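Shoes, shoes, and a small line I can't stop thinking about

Jun 16, 2022

Quick one today, I have a train to catch and a suitcase that won't close. But I promised a write up of the Prulier resort drop so here goes, in whatever order it comes out.

First, the mules. I know. Everyone has done mules. These ones have a squared toe and a heel that sits a bit further back than you expect, so you walk slightly differently in them. I did 20 minutes around the showroom and no pinching, no slap slap slap noise on the floor. Came in bone, rust and a green that is going to photograph badly and look amazing in real life. I want the green.

Second, the clothes. Fewer than last time, only 10 looks, and better for it. Last season felt like three collections fighting in one closet. Now it's mostly long shirts, one very good coat, knit skirts that don't cling at the knee. A lot of topstitching. The coat has a two way zipper and pockets you can get a whole hand into, phone included. I tried it over a sweater in June and nearly died, still would not take it off.
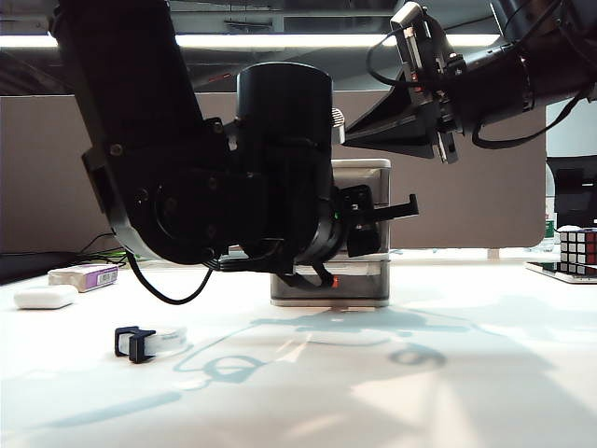

Price is where I get grumpy. The shirts went up again. Same cotton as far as I can tell, same buttons. If you are going to charge more for a shirt then finish the inside seams properly, please. One of the ones I handled had a thread hanging at the cuff and it was a sample so fine, ok, samples get beat up. But still.

Nendside, the other one

Went across town afterward to see Nendside, who make bags and only bags. Tiny range. 6 shapes and they don't do a new one until they drop an old one. The half moon is gone, sorry to everybody who was waiting on payday for it. In its place a flat crossbody with a long strap, pebbled leather, very plain. I didn't love it on the shelf. Put it on and liked it a lot more. The strap is wide enough that it doesnt dig in.

They also had the repair bench going, which I always forget they offer. You can send back any bag they've made and they'll redo the edges for a flat fee. I'm sending my tote in August when I can live without it for a couple weeks. The corners are a disgrace. 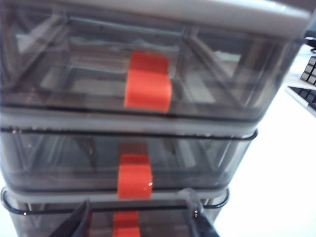 Tautahi knits

Got an email asking if I'd tried the Tautahi sweaters yet. Yes! Have had the crewneck for 7 months now. Washes by hand, dries flat, takes forever. Pilled under the arms in the first few weeks, I went over it once with a comb and it hasn't come back. Sleeves are long. I'm not tall and I fold them twice. Size down if you're between, unless you like it baggy, in which case go nuts.

Their summer stuff I'm less sure of. The open weave tank is pretty but needs something under it and then what's the point in the heat.

Oh and Grirnis is doing belts again. Only in black so far. Brass buckle, no logo, good holes (you know what I mean, not punched crooked). Ordered one. Will report back when it gets here.
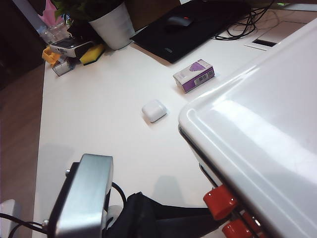 White desk, glossy white housing, two red caps.

Ok the suitcase. I've packed four pairs of shoes for a trip where I will wear one. Comments are open, tell me bone or green, I'm ordering when I get to the hotel tonight. And if anyone has the old half moon and wants to sell it, email me before you list it anyplace else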